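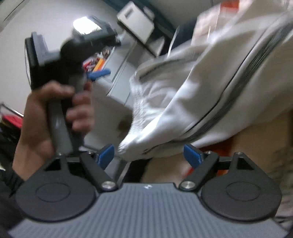 Week three with the Jistura handheld gripper kit, and I have opinions. Long thread. I paid for mine, so no discount codes at the bottom.

For anyone who missed the earlier posts: you get two handheld grippers, one for each hand, with a camera on each. You do a chore, the kit records it, you upload the session, and their training service (called Luvard, separate subscription) sends back a policy for your robot arms. That's the pitch anyway.

The sales page says "teach any household task in an afternoon." I picked laundry because that was the demo on the page. Seemed fair to hold them to their own homework.

Hardware first, because it's the part I like. The pivots are decent screws, not rivets, so you can take the linkage apart. The blue fingertip pads have a texture that holds cotton well. Mine have done 22 sessions and I can't see any wear yet.

What I don't like: the weight. Leonie Rüegg borrowed the pair one evening and gave up on folding before I'd finished my coffee. She does physical work all day. If her wrists complain, the "all-day comfort" line needs to go.

Also, the cable. It bows out from the side and catches on sleeves. I've taped mine. The support reply was that a clip is "on the roadmap." A clip!

Now the part where I get grumpy.

The free tier of Luvard takes 100 demonstrations per task. The docs say that's enough for "simple garments." Nowhere do the docs say what a simple garment is. I asked. I was sent a link to the docs.

I used T-shirts. One size, one color, same table, same lamp. If that isn't simple I don't know what they have in mind. A handkerchief?

Result on my two arms at home: it picks up the shirt, mostly. It brings the sleeves in, sometimes. Then it stops and hovers as if it has remembered something it left on the stove.

So I wrote to them again and Emil Eder from their support desk answered, politely and fast, credit where due. His advice was to record more variety. Different shirts, different lighting, start from a crumpled pile. And he suggested the next tier up, which takes 1000 demonstrations.

You see my problem. The afternoon on the sales page is now a month of evenings, and the price changes with it.

I did try the variety thing before complaining further. Anything with elastic is awful. The gathered edge grabs at the pads, and when you let go it springs back into a shape you didn't ask for. My own demonstrations got slower and worse, and I'm the one who's supposed to be the expert in this arrangement.

White fabric is another one. Under a strong light the folds wash out on the camera and I can barely tell layer from layer when I play it back. I'd like to know how their model is meant to do better with the same footage. There's an exposure setting in the app. It has 4 positions and I can see a difference between two of them.

Fast movement smears too. The manual says to work "at a natural pace." My natural pace with a shirt is a quick flick to get the wrinkles out, and the flick is mush on video. So I slowed down, which means I'm now teaching a robot to fold like someone wearing oven mitts.

Ottilie Zaugg asked in the replies whether the two-gripper tracking drifts. Yes. Not horribly. When the hands come close together or one blocks the other, the replay shows them sliding apart a bit. Restarting the app fixes it until it doesn't. I now restart before every batch out of superstition.

Someone else asked about the Auer kit. I haven't used it, so I won't compare. I've read the spec sheet and it promises the same afternoon.

Privacy, since three of you brought it up. The cameras see your whole room. Your kitchen, your clutter, your kid's drawings, whatever is on the counter. The Luvard terms allow them to keep uploads "to improve the service" unless you opt out, and the opt-out is on the web dashboard, not in the app where you do the uploading. I found it on a Monday after two weeks of sending them my entire home. Go switch it off first.

Fair's fair, here's what works. Picking up a small hard object and putting it in a box: solid. I got that running after one evening and it still runs. If the ad said "teach it to tidy blocks" I'd be writing a nice review.

Battery life matches the claim. The charging cradle is well made. The export button gives you your raw recordings in a format I could open without their software, and I want to praise that loudly, as plenty of companies wouldn't.

Severin Hofstetter has a trick for the hovering problem: trim the dead time at the end of each recording, so the thing doesn't learn to stand still. I trimmed one batch by hand. The hover got shorter. The folding did not get better. It now fails at a brisker tempo.

Would I buy it again? The grippers, maybe, used, for recording my own data to train with something else. The subscription, no. I've turned off renewal and it runs out at the end of May.

They've announced a firmware update called Grirach that's meant to sort out the tracking. I'll install it and run the same T-shirts, same table, same lamp, and post the replays whichever way they go.

Replies are open. If you've got one of these folding a shirt start to finish, no cuts, please show me the video. I'd love to be wrong about the money I spent.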